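Ticket: Teleop CPU insert, gripper stops short / drops out of follow
Project: Udgate
Opened by: Armindo Matos
Assigned: Bogumił Kalinowski
Status: open, workaround in place
Opened 24/11/2019

Problem
Recording demos for the CPU install task on the tower. Operator on the leader arm, follower does pick from the fixture, carry over, place in socket. Pick is fine. Coming back across the case the follower lags, then stops with "follow error limit" and the episode is lost. Happens on maybe one in three. Need 400 clean episodes for Henare, have 225.

Tried so far
- restarted follower controller, no change
- swapped leader USB cable, no change
- rehomed both arms, better for a few episodes then back
- slowed operator down. helps but the demos look awful, long pauses over the board

Armindo

Reply, Bogumił
Which side does it stop on? Over the fixture or over the case? And is the case in the same place as when the soft limits were set up in July? Send a pic of the setup please, whole case and the fixture, arm where it usually ends up when it faults.

Reply, Armindo
Always over the case, fan duct side. Never over the fixture. Case might have moved, we took it off the table to change the memory and put it back by eye.

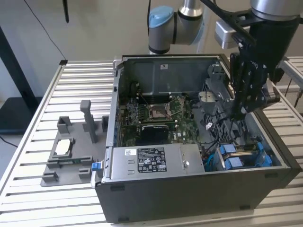
Udgate cell, arm over the fan duct side, CPU in the fixture cradle, socket bracket up.

Reply, Bogumił
OK thanks. Gripper is hanging right by the duct. My guess is you're riding the soft limit there. Operator swings wide to clear the duct, leader has no limit so it keeps going, follower clamps, error builds up, fault. Would fit with slower = better too, you make smaller swings when you go slow.

Check please:
1. log the follower joint 2 position for ten episodes, look if it goes flat just before the fault
2. read the limit in the config, should be 2,178 counts. If someone put the Curkia file back it will be lower
3. tie back the loose cables lower right of the board before you run anything. Don't want a finger catching one

Reply, Armindo
1. yes flat line, every fault. Good ones never touch it
2. was the Curkia file. No idea when that got loaded. Put ours back
3. done

Ran more than 30 after that, two faults. Both when I came in from the duct side to place. If I go up first and come down straight over the socket its clean.

Reply, Bogumił
Do it that way then, and tell Bollden shift the same or we get two styles in the set and the policy will average them. Throw out any episode where the joint goes flat even if it finished, the recorded action and the real motion dont match there.

Still to do:
- mark the case position on the table, tape is fine for now
- recheck limits against the new position
- warning beep on leader at 90% of limit (me)

Leave ticket open untill the beep is in.

Reply, Armindo
Tape is down. Filtering old episodes now, will post the new count when its done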